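April 21, 2019
Teardown cell, wrist and gripper service

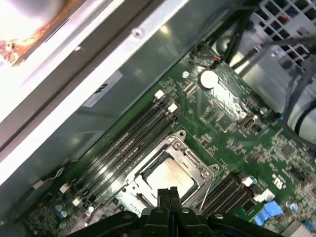
Cell was down all morning for the gripper. The Plokum controller logged 763 cycles since the last finger change and the left finger had play in it again. Took both fingers off, cleaned the slides, put on new pads from the Revholm kit. Old pads are in the drawer, not worth keeping.

Re-zeroed with fingers closed. Closed tip is the reference point for everything on the socket, so do this before touching any of the taught positions. Hover point over the CPU was off by 2 mm toward the memory slots. Retaught it with the arm at slow speed, heat sink and memory out, old paste still on the processor. Leave the paste on when teaching, the vision settings were tuned on dirty chips and a clean one glares.

The load lever on this socket runs close to the gripper body. Approach angle in the Cernitura program is changed so the wrist comes in steeper. Old version saved under the same name with _old.

Cables inside the chassis need tying back before any run at full speed. Acheampong units have more of them than the others.

To do:
Grease wrist joint at 2000 hours, should fall in June
Order 2 sets of pads
Check torque on the camera bracket screws, did not get to it today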